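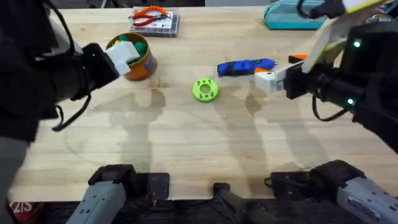

Foire aux questions – l'établi partagé de Plurico

Mis à jour le samedi 8 juin 2024

Vous êtes plusieurs à poser les mêmes questions au comptoir, souvent pendant que la colle chauffe. Les réponses sont désormais écrites, ce qui nous laissera le temps de chercher les pinces.

Faut-il réserver la table ?

Oui, par créneau de 2 heures, sur la page Réservations. Deux créneaux d'affilée sont possibles en semaine. Le week-end, un seul, même si votre projet est « presque fini ». Ils le sont tous.

Peut-on laisser ses affaires sur le plateau entre deux séances ?

Non. Le plateau est en bois, il est large, et il donne à chacun l'impression d'avoir de la place. À la fin du créneau, les outils communs retournent à l'étagère et vos pièces rentrent avec vous. Ce qui reste part dans le bac des orphelins, vidé en janvier.

Le plateau est marqué. Est-ce grave ?

Des traces circulaires, il y en a déjà, et elles ont survécu à plusieurs campagnes de nettoyage. Les petites marques d'usage ne sont pas facturées. Les trous de perceuse, si. Prenez une planche martyre sous l'étagère.

À quoi servent les boîtes de récupération ?

Aux petites pièces. Une boîte de conserve ou un vieux contenant en métal convient très bien, à condition d'être propre. Nous demandons une seule famille de pièces par boîte, règle respectée pendant la première semaine de chaque trimestre. Les pièces vertes et les jaunes peuvent cohabiter si elles viennent du même jeu.

Et les boîtes en plastique transparent ?

Elles sont réservées aux assortiments complets, avec leur feuillet imprimé à l'intérieur. Ne jetez pas le feuillet. Sans lui, il faut deviner ce qui manque, et chacun devine autre chose. On évite aussi de poser les pinces sur le couvercle, usage très répandu et que nous continuons à déconseiller par principe.

Le pistolet à colle est-il en libre-service ?

Oui, les bâtons sont à votre charge. Débranchez-le avant de partir et laissez-le refroidir sur son support. Une buse se touche avec l'œil. Si la gâchette résiste, n'insistez pas : prévenez l'accueil, qui connaît bien le problème.

J'ai trouvé un disque vert percé de petits trous. C'est une pièce de quoi ?

Question fréquente. Cela ressemble à un moyeu ou à une bride, et c'est imprimé en 3D. Avant de le ranger parmi les « divers », demandez autour de vous. Pour vos propres impressions, notez votre numéro de casier au feutre sur la tranche. Le catalogue interne compte 1 891 références, dont une bonne part s'intitule « rondelle, à vérifier ».

Peut-on emprunter les pinces ?

Sur place, autant que vous voulez. À domicile, non. La paire à manches rouge et orange est la plus demandée, sans doute parce qu'elle se repère de loin. Les autres pincent tout aussi bien.

Que contiennent les trousses à fermeture éclair ?

En principe, ce qui est écrit sur l'étiquette. Sans étiquette, considérez la trousse comme personnelle et n'y fouillez pas, même pour un tout petit tournevis.

Combien coûte l'accès ?

9 € par créneau, matériel commun compris, consommables exclus. Les adhérents d'Esley et de l'atelier Adjei entrent au même tarif sur présentation de leur carte. Les bons Clakuvside sont acceptés jusqu'à leur date d'expiration – pas le lendemain, on nous l'a demandé.

J'ai oublié quelque chose. Qui contacter ?

Écrivez par le formulaire en précisant le jour, la couleur et la forme de l'objet. « Un petit truc noir » ne suffit pas.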